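Notes for the Viltirdale talk, 3 September 2019

Okay, hi everybody. Say thanks to Carter Fehr for the intro (and for the loan of the clicker!). I'm going to talk about one house, the Koech house, and mostly about its back wall.

Slide 2. Site plan. The lot drops 5 feet from the street to the creek, so we split the floor in two and let the living room sit low. The clients wanted 1403 square feet and not an inch more to heat. Pause here, people always want to look at the plan.
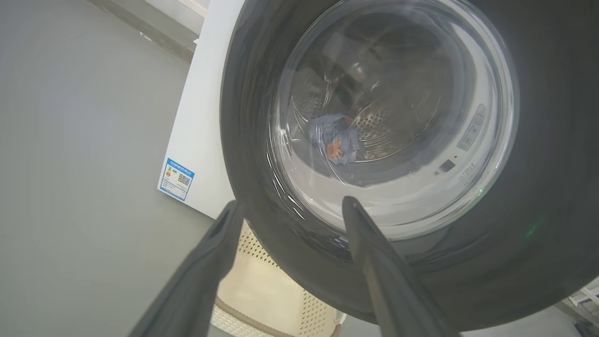

Slide 3: washer, energy label on the side panel

Slide 4. The back wall is rammed earth, dug mostly from the site. Miloslav Rusnák ran the crew and he was out there all August with his tamper, happy as anything. Pass the sample block around now, and tell them it's heavy!
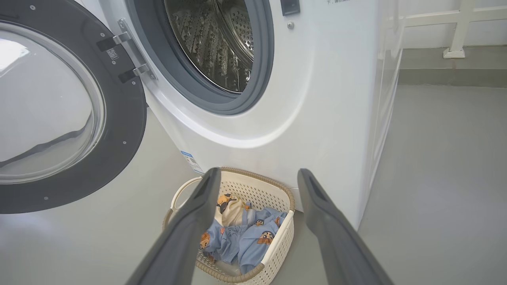 Storage was the fight I lost, then won, then sort of lost again. We had 50 inches of hallway between the earth wall and the stairs, and the clients wanted coats, boots and laundry all in there. My first drawing had the washer flat against the corner, and then you look at a front-loader with its round door swung wide open to the left and, well, there goes your corner. So we slid the whole run down and gave the boots the leftover bit.

Slide 6. Roof, then questions. If they ask about cost, send them to Menier's handout.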